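We use cookies to remember your preferences and measure traffic. Accept all | Manage settings

February, eval notebook, Vokix sim package (trial license)

Started 9:40. Goal for today: decide whether the Vokix grocery pack is good enough to pretrain on before we pay for the full seat. Prothero wants a yes or no by the end of the month.

Install was clean on the second machine. The first one failed on the license check until I cleared the old Paletti plugin out of the path. Leave Paletti off that box for now.

Asset pack is listed at 1,887 objects. I loaded 600 and let the checker run through them. 277 came back with collision meshes coarser than the visual mesh by more than our limit. Mostly bags and bottles. Cans and cartons pass, so I kept to those for the tabletop runs.

Physics step left at vendor default. Contact on the finger pads looks stiff. Lowered stiffness in the config and got less jitter on thin boxes, but the gripper then closes slightly past the commanded width. Need to check whether that is the solver or the linkage model. Vendor docs give one line on it.

Lighting randomization was off for this batch, single light from the upper left. Gripper open, holding over the table before the pick command. Layout is tall box, soup can, small red box, short tin can, with the tin nearest the arm.

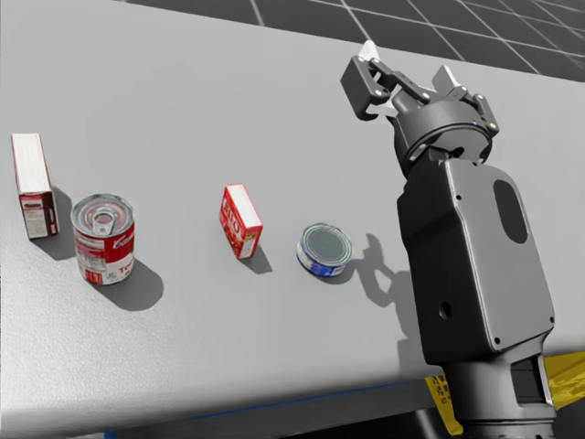
Pick order comes from the task file and ignores distance to the gripper, which wastes travel. Can be overridden per task. Prirska's package sorts by reach out of the box, but its export is worse and we would have to rewrite the loader.

Open items:
- 2 support tickets filed (pad stiffness, mesh list)
- rerun with lighting randomization on
- ask for seat pricing without the cloud add-on

Leaning yes if the mesh ticket gets a real answer. Stopped 4:15.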